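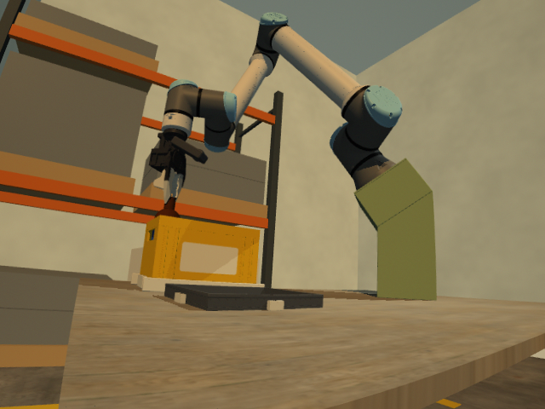

Good afternoon. I'm going to talk about village halls, and mostly about what it costs to let people sit down in them. If you came for the session on lottery bids, it's across the corridor, and the biscuits are better. Our hall is at Tindanden, on the bend after the garage, and we hire it out by the hour to anyone who can find the key. When I took over the bookings I inherited a biro, a diary from a feed merchant and a firm belief that everything would fit on one big table. I have some sympathy with that. Give people a large wooden table and they will put a crate on it, whatever the crate is for, and then they'll put something much bigger next to it. Our table had the jumble, the minutes, the tea urn and the accounts, and only the urn was ever up to date.

(Pause here. If they laugh at the urn, leave it. If they don't, move on quickly.)

So, the diary. The trouble with a paper diary is that it lives in one place and the person who wants to book is always in another. People rang me. They rang during supper. They rang at half past six in the morning, to ask whether we had a ramp. We do have a ramp. It was put in the year the roof was done and it goes to the wrong door, but that is another talk and I've been asked not to give it.

We had 162 bookings in the last year of the diary. I know this from adding them up over a wet bank holiday, in pencil, with a rubber. Six of them were double bookings. Five of those were my own fault and the other was the diary's, as two pages had stuck together with jam.

(Hold up diary. Show jam.)

The worst was the Hotari drumming workshop, which I had put in on the same evening as a bereavement group. Both lots turned up, and both behaved very well. The drummers went and stood in the car park and drummed on their knees. I have never felt so guilty about a car park.

After that we looked at booking systems. We looked at a great many, and they all had a free trial and a cheerful cartoon calendar. In the end we went for one called Kultska, mainly on the grounds that its help page was written in sentences. It costs us less than the phone bill did. It also sends people a reminder the day before, so they now forget on purpose.

(Slide change. Sip of water. Do not mention the grant.)

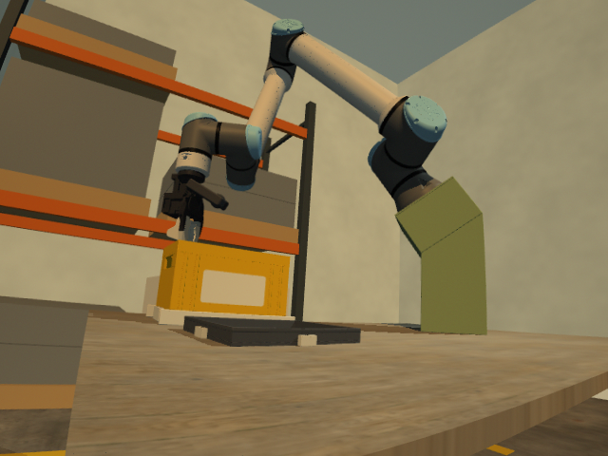
782 words, if I don't wander

On to money. We charged the same hourly rate for eleven years, and we were proud of it, in the way people are proud of an old coat. Meanwhile the heating went up, the insurance went up and the man who does the boiler went up, rather steeply, and he was right to. When I finally worked out what an hour in the hall cost us in winter, we were paying the yoga class to come.

I don't recommend putting your prices up by letter. We did it by letter. What came back was a lot more letters. Next time I would go and stand at the back of each class and say it out loud, then stay for the tea. People will forgive a good deal if they can see you blushing.

What did work was having two rates. Regulars pay the old price plus a bit, and one-off parties pay a price that takes into account what a one-off party does to a floor. Nobody's uncle has ever skated on that floor during a committee meeting.

(Skip this bit if running late.)

The Vukadinović trick, which we pinched from a hall further down the valley, named after the bakery next door to it: put your quietest afternoon up at half price and tell only the people who already come. Don't advertise it. By September we had a card-making group, a ukulele group and some very serious people who restore clocks. The clocks all strike at different times. I've grown fond of it.

(Back in here if skipped.)

Last thing, the key. We now have a key safe with a code, and the code goes out with the booking. I fought this for months - I thought it would be the end of me, and I suppose I liked being rung up. Now my supper is hot and the phone is quiet, and I walk past the hall some evenings just to check the lights are off.

They never are. There's a switch behind the piano that people can't find, and I've put up a sign, and now they can't find the sign.

Questions, please, and if it's about the ramp, see me in the car park.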